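Home | Forums | Buying & Budgets | New Posts | Log in

Two arms or one? Budget due in May

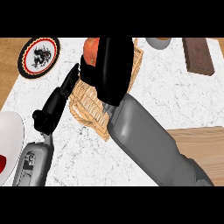

gidby_bench: We have money for one real purchase this year and I'm stuck between a single Flallix arm and the pair. The sim license is already paid for, so I've been pricing everything against that first. My argument for the pair is sitting right there: the right gripper has the apple over the basket, and the left one is close enough to the rim to steady it. My boss's argument for one arm is that she can do subtraction.

ra_tworoads: Steady it with what, good intentions? Those left fingertips aren't on the basket. Buy one arm and a clamp.

gidby_bench: A clamp doesn't do dishes. There's a plate and a bowl on that table too, and they're next on the task list.

festent_fan: Get the pair. We bought one, then added the second 4 months later and paid shipping twice. Also set aside roughly 2000 for spare fingers and cables. The quote won't mention them.

ra_tworoads: Two arms in sim cost the same as one. Two arms on a bench cost two arms. I'd stay in sim another 30 days and see which tasks fail with the left one switched off.

festent_fan: Sim apples don't bruise, though. Ours did — we went through a lot of pie.

gidby_bench: OK, left arm goes off tonight. Does the Festent stand bolt to a normal workbench, or is that another line on the quote?

festent_fan: Another line. Ask for the short bolts.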